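Gallery: The Saucepan Station, Tendance Project, Lernberg

Tendance wants an arm that can help out in a kitchen, and the plan is to get there by feeding a model as many examples of one small job as people can stand to record. I was asked to write up the station for the project pages. I have doubts about the plan and have been allowed to keep them in. Photos and words by Drita Đorđević.
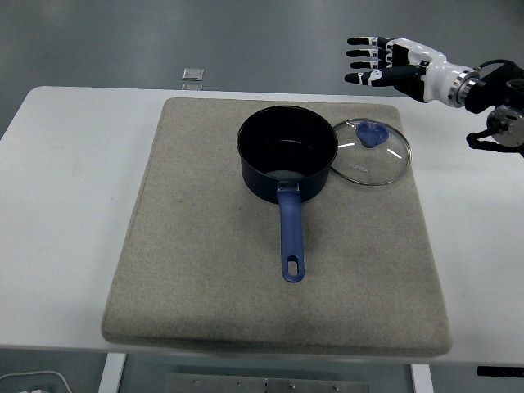

Variety is what the training set is short of. The Bindach group has 69 examples from this station so far, and they look far too alike to me. Start with the props: one pan, one glass lid, the same beige felt underneath. The lid lies flat with its blue knob upwards, about as kind a starting position as you could give a hand. I have asked for a lid leaning against something, or upside down. It's on the list for May.

The operators work in sets of 8 and swap over after that. Collet, the software we use for sorting, throws out anything with a long pause in it, and I'd argue the pauses are where a person is working something out.

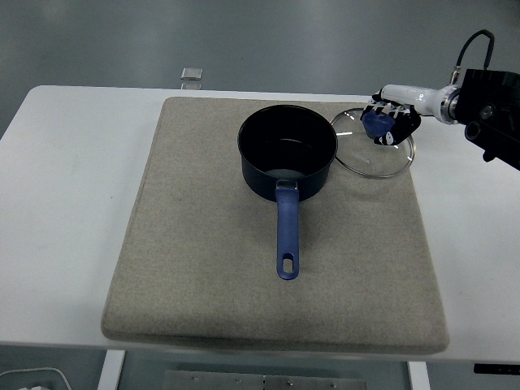
Labels are my other complaint. Each example gets one of 4 tags, and "grasp" covers everything from a fingertip touch to a full grip. With the fingers curled round the knob like this, fine, call it a grasp. It tells the model nothing about whether the lid will come up level, and 3 of us tagging the same batch disagreed on where the lift began.

More from the station once the new tags are agreed.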